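Home About Newsroom Products Careers Contact

2 min read

Jismont opens its hearing aid fitting service to rural clinics

I'm Evanthia Gavalas, I run Jismont, and I get to share the news I've been sitting on since December: our remote hearing aid fitting service, Cloderent, is now open to any rural clinic that wants it!

My dad wore hearing aids for years and hated every trip to get them adjusted. It was a long drive, a short appointment, and then the long drive home with the left one still whistling (he'd usually just put it in a drawer). I thought about that drawer a lot while we were building this. 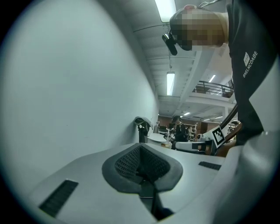 Light gray housing with a dark rubber pad and black mesh.

With Cloderent, you sit down at your local clinic and an audiologist joins by video. They test your hearing, adjust your aids while you listen, and stay on until you're happy with how your own voice sounds. A first fitting takes 60 minutes and a follow-up takes 30. Bring your spouse or your kids along, because theirs are the voices you want to get right.

We ran a pilot with two clinic groups, Maltex and Morikawa, and 1298 people came through. I read every comment card myself, and yes, I cried at a few of them. One man wrote that he'd heard his turn signal for the first time in ages and wondered how long he'd been driving with it on. 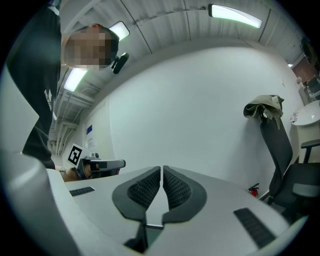

Athina Tzanetos, our head audiologist, was the skeptic in the building. She's been fitting hearing aids for over 30 years and told me flat out that she wouldn't sign off on anything she wouldn't use with her own patients. So we changed the follow-up schedule, twice, until she was okay with it. "I still like being in the room," she told me. "But I'd much rather see someone by video this month than in person next spring."

Clinics can sign up now, and we'll train your front desk staff at no charge. Patients should ask their clinic whether it's taking part.

Media contact: Evanthia Gavalas, Jismont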